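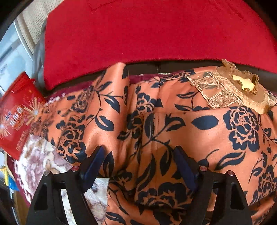

Satin in peach-orange with a dark navy floral print.

Dekeo 600 Garment Steamer
Item no. 286

The Dekeo 600 is an upright steamer intended for alteration shops, costume departments and school sewing rooms. It is supplied by Hudec and replaces the earlier model, which had been in the catalog since 2004.

Steam is produced in a closed boiler and delivered through an insulated hose to a lightweight head. Output is adjustable in five steps. The two lowest settings are recommended for satin, chiffon and other fabrics that mark easily. A fabric guard is included and should be fitted before work on printed or dyed goods. Customers are advised to test an inside seam first.

The water tank lifts out from the rear and may be refilled during use. Distilled water is not required, although the boiler must be descaled every six months in hard water areas. The unit switches off when the tank is empty.

Supplied with the steamer:
Telescopic pole and hanger
Fabric guard
Crease clip
Heat-resistant glove
Printed manual

Hose length: 6 feet
Power: 120 V, grounded outlet
Warranty: two years, parts and labor

Replacement hoses are listed under item no. 596. Hoses from the earlier model do not fit.

Schools and theaters may request a quotation on account. Inquiries should be addressed to Roswitha Lammers, Institutional Sales. Repairs are handled by Ľudovít Malý in the service department, and units must be drained before shipping.

Page revised August 2024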